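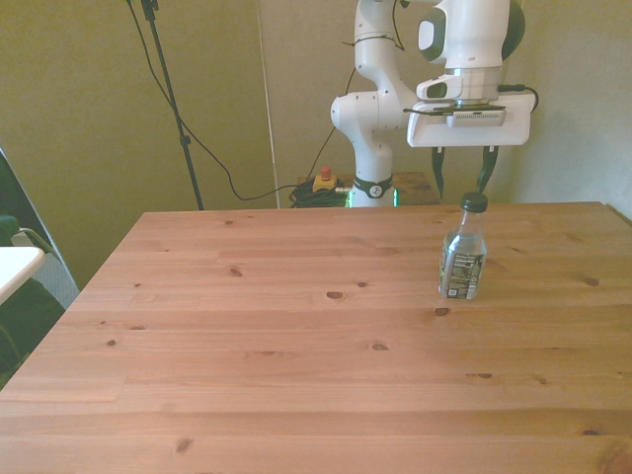

Why did the arm start coming down on top of the bottles when nothing in the picking program had changed?

The wrist camera had been twisted on its mount by its own cable, a little at a time, and the software kept using the camera position we had measured at the start.

5. What Went Wrong with the Bottle Picks

Figure 1. The Kideck cell with a clear bottle on the table. The fingers are open, and the tip of the right one is just above the cap.

I want to go through this fault in the order I met it, wrong guesses and all, because I suspect other small labs will make the same ones. The task itself is dull. A clear bottle stands on the table, the arm comes over it, the fingers go down on either side and close, and the bottle gets lifted and put back. We ran it in batches of 100 picks with the planner from Section 3, and for most of September it was so reliable that I'd stopped watching it properly (I was writing Section 2 at the next desk, if you want to know how closely I was watching).

Then came the bad batch. Out of 100 picks, 13 failed. In 7 of those a finger landed on the cap and pushed straight down until the force limit tripped and the arm stopped. In the other 6 the fingers closed beside the bottle and either knocked it over or caught nothing at all. The misses were annoying. The presses bothered me a lot more — a bottle being squeezed against a tabletop can shoot out sideways, and I'd been leaning over that table with a coffee for weeks.

5.1 The wrong guess

My first thought was the plastic. Clear bottles are miserable for depth cameras. You get a decent reading off the label and the cap, and then holes, or the table behind, everywhere else. So I blamed the perception stage, which we call Nistlow, and spent two long evenings changing how it fills in missing depth. I made it trust the cap more. I made it trust the cap less. I wrapped one bottle in masking tape so the whole thing was solid and easy to see, and ran it again.

The taped bottle failed too! It failed in the same direction as the clear ones, with the fingers shifted toward the same side of the table. That should have told me everything right there, but what I wrote in the lab log was "tape reflective?", and I went home.

Hendrik Verhoeven was the one who asked the useful question. He wanted to know whether the error was in the same place on the table or in the same place on the wrist. I didn't know. We put the bottle on one spot and came at it with the wrist turned to several different angles, and the error turned with the wrist. A bad depth reading of a bottle doesn't do that. A camera that isn't where you think it is does exactly that.

5.2 The cable

As Figure 1 shows, the camera is a slim module across the front of the gripper, under a dark bracket, with a thin lead coming out at the left. There is a thicker connector on the other side by the flange, and its cable curls down around the end of the housing. Farther back, a thin cable is tied to the upper segment of the arm. I had put a lot of thought into keeping cables away from the fingers and very little into what they did when the wrist turned.

What they did was pull. Our planner is allowed to pick whichever wrist angle gives the shortest path, and on some approaches that meant winding the wrist a long way around. Near the end of that turn the camera lead ran out of slack and tugged on the module. The bracket screws were snug, so nothing came off and nothing rattled. The camera just rotated a hair in its seat and stayed there. The next long turn moved it a bit more.

I could reproduce this by hand with the power off. I marked the edge of the module with a pencil, turned the wrist to the end of its range, turned it back, and the pencil line no longer met its other half. It was a strange feeling, to be pleased and embarrassed at the same moment.

5.3 Why nothing complained

The part I find more interesting is that the system had no way to notice. The camera calibration was measured once, saved, and loaded at every start. Nistlow reported high confidence on every failed pick, and from its point of view that was fair: it had found the bottle very well, in a camera view it believed was somewhere else. The motion logger, Wamora, recorded each move as completed right up to the contact. The only thing that objected was the force limit, and that one speaks up after the finger is already on the cap.

I also have to own up to the force limit. I had raised it earlier in the project to get rid of false stops during fast moves, and I never lowered it again for the final descent. With the old value the presses would have ended much sooner. The emergency stop was no help either, in practice. It sits back beside the robot base, among the cables, and from the side where I usually stand I'd have to reach past the arm to hit it. I used it once during the bad batch and didn't enjoy the reach.

5.4 What we changed

We gave the camera lead a proper loop of slack at the wrist and clamped it to the gripper housing, so any pull goes into the housing and leaves the module alone. The planner now has a tighter range for the last joint. It costs us a slower path on some approaches and I've decided I don't care.

Before each batch the arm also looks at a printed marker fixed to the table from a few wrist angles and compares the answers. If they disagree by more than the finger clearance, the batch won't start. We took this check more or less whole from the Melnychuk setup routine, where it was meant for first-time calibration, and moved it into the daily start-up. The descent has its own low force limit. The stop button is getting a longer cable and a place at the front of the table.

After these changes I reran the same 100 bottle positions and had no presses and no misses. I wouldn't make too much of that, as the bad batch also came after weeks of clean ones, and a loose camera takes its time. The pencil mark is still on the module, and I check it when I come in. The taped bottle has gone back into the test set as well, mostly so that the next time a clear one fails we can tell early on whether the plastic has anything to do with it.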